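Sorting out the Halloween stuff in April

April 2, 2026

So I finally dealt with the holiday bins. The Halloween one had been sitting at the bottom of the hall closet since before December, under the Christmas one, under the vacuum, and every time I wanted the vacuum I had to do a sort of shoulder-first lunge to keep the whole pile from coming down on me. I moved to Droltwood four years ago with one box of decorations and somehow I now own enough to dress up a small library.

I'm not a natural declutterer. I get attached. I kept a string of lights for years that had exactly one working section because that section looked nice over the sink! But our street got the leaflet about the swap day at the Navarrete hall, where you bring seasonal things you don't want and take home seasonal things you don't need, and I thought, fine, this is the push.
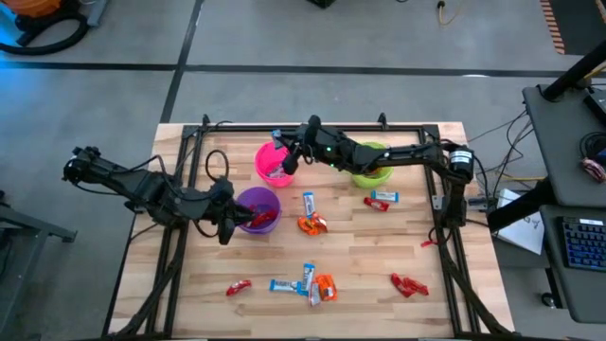

Photo: Horance Picture Desk

My first rule was that everything had to come out of the bin before I was allowed to decide on anything. I've tried the other way, where you reach in, pull out one thing and make a ruling, and all that happens is you keep the first ten things because you're still feeling generous. Out it all came, onto the living room rug, and I walked around it in my socks for a while with a cup of coffee.

Costumes were easy. Nobody in this apartment is going to be a bat again, and the cape had a hem held up with safety pins. The paper stuff was easy too (the cats and the moon had gone soft at the corners, so recycling). What slowed me down was the trick-or-treat gear, the buckets and bags, which I've always bought a few of at a time when they go on clearance. They do stack, and that is how they get you. One inside another they look like nothing, and then you pull them apart and you're sitting in a ring of plastic.

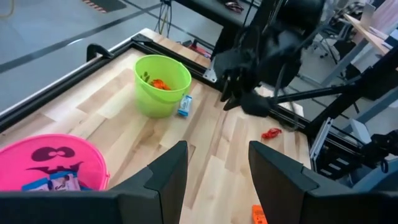 And then of course there was the candy. I found a pillowcase with last fall's leftovers at the very bottom, tied in a knot, and I counted it because I'm like that: 37 pieces. My feeling about old candy is pretty relaxed. Hard candy in a sealed wrapper I'll go by the date on the bag if I still have the bag, and anything chocolate that has gone pale and dusty looking I don't hand to other people, though I may have eaten one or two standing up. Taffy is its own category. I bent a tooth-shaped dent into one piece and then put the rest in the trash.

I also went through the things I'd labeled "crafts," in quotes, on masking tape. Foam shapes, half a bag of googly eyes, a glue stick that was now just a stick. I kept the eyes. 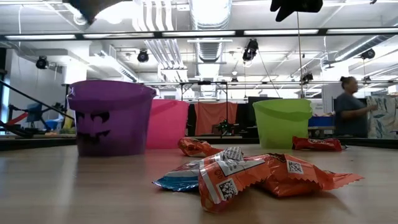
Buckets and wrapped candy on the table

For storage I went with one of those flat Zurkness bins that slides under the bed, and I gave myself a hard limit — if the lid doesn't close, something goes to the swap. It took me three tries. The wreath was the sticking point, a big scratchy orange thing I bought my first fall here, and in the end I took it off the form, kept the ribbon, and let the rest go. I felt a pang and then I made a grilled cheese.

The swap itself was packed and very cheerful. It smelled like floor polish and old tinsel in there. I brought two bags and came home with half of one, which for me is a triumph, and I will not be taking questions on the ceramic pumpkin. The sign-up sheet for the fall swap had about 100 names on it by the time I left, so get there early if you want the good lights.

I put the question about buckets on my last post and a few of you wanted it spelled out, so:

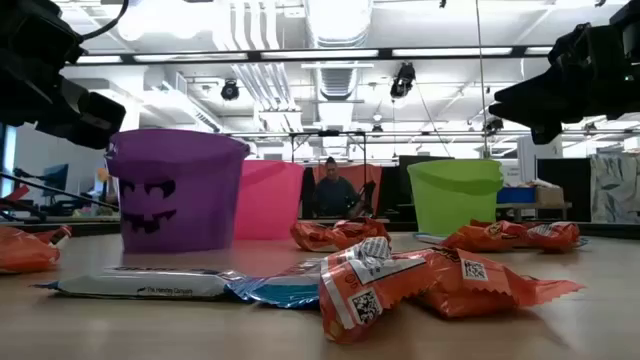 How do you store plastic treat buckets so they don't get stuck together?

Wash them in warm soapy water, let them dry all the way overnight, and put a sheet of newspaper between each one before you stack them. I fold the handles down on the outside and never go more than 5 high. If two are already stuck, run a little warm water over the outer one and twist.

Next up is the Christmas bin, and I have already lifted the lid and closed it again.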